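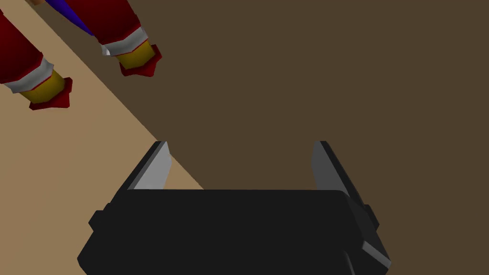
Swai objected in review that a simulation package should be judged by what a buyer can set up in a day, and that a success rate taken on the vendor's own sample tasks says little about that. We agree, and the rest of this section follows that order: setup first, then task results.

### 4.2 Wrist view and table-edge tasks

The Kernis kit is sold as a scene library, a gripper model and a scripting layer. We tested the release dated Aug 2, 2024 on a single workstation. Installation took 11 minutes. Loading the Flilcombe task set, which holds 108 scenes, needed no changes to the supplied files, but two of the scripts had to be pointed to the right folder by hand.

We ran 2543 trials in total. Of these, 600 used the table-edge scenes, where a toy has to be handled close to the border between the tabletop and the floor. These scenes are harder for a policy that relies on the wrist view alone. The gripper body covers much of the lower part of the view, and the toy may be only partly visible. The kit renders surfaces in flat colors with simple light - this keeps rendering fast but gives a depth estimator very little texture to work with.

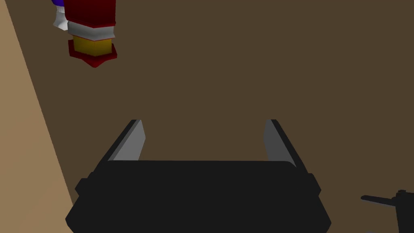 **Figure 3.** Simulated wrist view with open fingers; part of a multicolored segmented object at upper left.

The wrist view in Figure 3 contains only one end of the object. A policy given this view must either act on partial information or move to get a better one. The scripting layer supports both, and switching between them takes one line in the task file. We left the field of view at the vendor's default for every trial. A wider setting is offered, but it changes the apparent shape of the fingers and would have required new training data.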